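# Kitchen Day Book, Drerkmont

**Saturday. Entry by G. Foulkes, Kitchen Manager**

On site at 6.10. Alun Samuel had opened up and had the bread in. Cleiton Cavalcanti and Eifion Vaughan signed in for the early shift at 6.30, and Gwion Owen at 7.00 for the hob station. Delivery from Werklow complete apart from the tinned tomatoes, which are promised with the next van. Cold room temperatures taken and entered on the door sheet. No sickness.

## Ren: morning session

Ren ran for the whole of the breakfast period under the arrangements agreed in March. Its duties at present are the fried items for the residential wing, one pan at a time, and the transfer from pan to plate. It does not light or adjust the burners. That remains with the attendant, who today was Gwion.

The job counter stood at 3549 when the session closed. I have copied the figure into the log as the supplier's engineer requested, though I note again that the counter records a job each time the programme reaches its last step, whether or not what is on the plate is fit to be served. Gwion keeps his own tally on the back of the order sheet, and the two do not agree. I have asked him to continue, and to write beside each rejected plate the fault in a word or two: broken, underdone, late, wrong plate. "No good" does not help the engineer and will not help us when the contract comes up for review.

There were 2 stops. The first came at 7.50, when a pan had been put down with its handle pointing towards the front of the hob. Ren looks for the handle to the left and towards the back. It waited, as it is meant to, and the amber light came on. Gwion corrected the pan and pressed resume, but by then the eggs were past serving and were thrown away. The second was at 8.25 and I was not able to establish a cause. The plate was in place, the pan was in place, and the amber light came on all the same. A restart cleared it. Breakfast for the upper floor went up late and I have apologised to the ward sister by telephone.

## Staffing

I was asked by the Skivstead office to set down in this book what the change has meant for the staff, in plain terms and as it arises, so that their autumn report does not have to rely on memory. I do so below.

Before Ren, the early shift had one cook at the hob and one on trays. The cook at the hob was standing for the whole of breakfast and did little else. There is now an attendant in that place, on the same grade and the same hours. The rota has not been reduced. I have been asked whether it will be, by three members of staff on separate occasions, and I have given each of them the answer I was given, namely that no post is to be removed before the review. I do not have an answer for the period after it and have said so.

What has changed is the work. Gwion tells me that the job is easier on his wrists and harder on his attention. When he was cooking he knew from the sound of the pan how far along it was, and could turn to wipe down or speak to someone. As attendant he is watching for a light. He finds that he drifts, and then the light comes on and he is behind. He put this to me without complaint, but it should be recorded, as the training notes describe the attendant's role as "light supervision" and allow for other duties alongside. In practice he did not get to any of the other duties this morning until after 9.00. The vegetable preparation which had been put against his name was done by Eifion, on top of his own.

Eifion was entitled to raise this and did. I have taken vegetable preparation off the attendant's list with immediate effect, pending a proper look at the rota. Eifion will have the time back at the end of next week.

Cleiton has asked to be trained as an attendant. At present only Gwion and Alun are signed off, which leaves us short whenever one of them is on leave. Cleiton has been a short-order cook for a long time and I had assumed he would prefer to stay away from it. I was wrong to assume so. He has said that if the machine is to be in the kitchen he would like to know how to stop it. I have put his name forward for the next training morning at Skivstead and he has agreed to travel.

## Discussion after breakfast

We met at the servery for half an hour from 10.15, with tea. Present: myself, Gwion, Eifion, Alun, Cleiton. The following was raised.

Alun reported that the residents have noticed a difference in the eggs. They are more alike than they were. Some are pleased with this. One gentleman on the ground floor, who has had his well done and turned for as long as he has been with us, has twice been sent one that was neither. Ren cannot turn an egg. The order sheet has a box for "turned" and the box was ticked on both days. It was agreed that any ticked box goes to a person and not to the station, and that Alun will sort the sheets before the session starts. He will do this at the servery counter, where there is room to lay them out.

Gwion asked that the pans be kept for the station only. The light grip on the handle is the one Ren has been set up to recognise, and twice last week the pan had been borrowed for the lunch onions and came back with the handle loose. Agreed. There is to be a hook for it, at the attendant's height. Eifion remarked that we had never before had a pan nobody was allowed to use. I accept that it will take some getting used to.

Cleiton asked what happens on a day when the machine is out of action altogether, and whether we would still be able to do breakfast by hand at the old speed. I said that we would. There was a silence, and I think on reflection that the question deserved a better reply. We have not cooked a full breakfast by hand since the session times were moved, and the younger kitchen assistants have never done so. I propose one breakfast in every 10 without Ren, planned and on the rota, with the attendant cooking. Skivstead will need to approve this, as it affects their figures. I shall write to them and ask for a reply in writing.

Eifion asked whether the tally and the counter are used to judge the attendant. They are not. I undertook to put this on the notice board over my signature.

## Afternoon

The residential lunch was cooked entirely by hand, 39 covers, served on time. Cleiton on the hob, Eifion on vegetables, Alun plating. I mention it only for the comparison of staffing: four persons including myself, against the same four at breakfast with Ren running. I draw nothing from it on the strength of one day.

At 14.00 I telephoned the engineer about the unexplained stop. He asked whether anything had been moved near the station. I said that the extractor had been cleaned overnight, and he thought that a change in the light on the glass might be enough. The hob is glossy and reflects whatever stands on it, and he says that the reflections have given trouble elsewhere. He is to send instructions for resetting the light levels. I asked that they be written for a cook and not for an engineer, and he took this in good part.

I then went through the starting layout with Gwion and Cleiton together, so that Cleiton might have the benefit of it before his training. We agreed the wording as follows, and it is to replace the typed card, which has been out of date since the change of plates:

1. Frying pan over the left burner, on the small wire support, handle to the left.
2. Light blue plate flat on the glass in the middle, behind the two knobs.
3. Right burner left clear. Nothing is to be rested there, including spoons and lids.
4. Worktop in front of the hob kept clear and wiped down.
5. Attendant checks both knobs by hand before calling ready.

Cleiton asked why the plate could not go on the right, where there is more space around it. Gwion's understanding is that the shorter carry leaves less time for anything to slide off. Neither of us could say whether this had been tested. I have added it to the list for the engineer.

Gwion reset the station twice from the wording alone and Cleiton once. Cleiton's was accurate at the first attempt. The printed card will carry the five lines with the hob as laid out for the start:

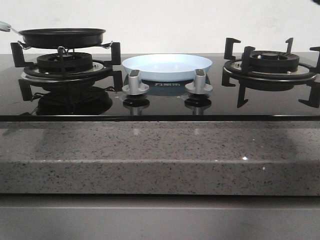

## Carried forward

- Letter to Skivstead: hand-cooked breakfasts, and attendant's other duties. G.F.
- Notice regarding the tally and counter. G.F.
- Hook for the station pan. Eifion.
- Order sheets to be sorted before each session. Alun.
- Engineer: stop at 8.25, light levels, position of the plate. G.F.
- Tomatoes owed by Werklow. Alun to chase if not on the next van.

Kitchen closed down and signed off at 15.40. Gas isolated by Alun, checked by me.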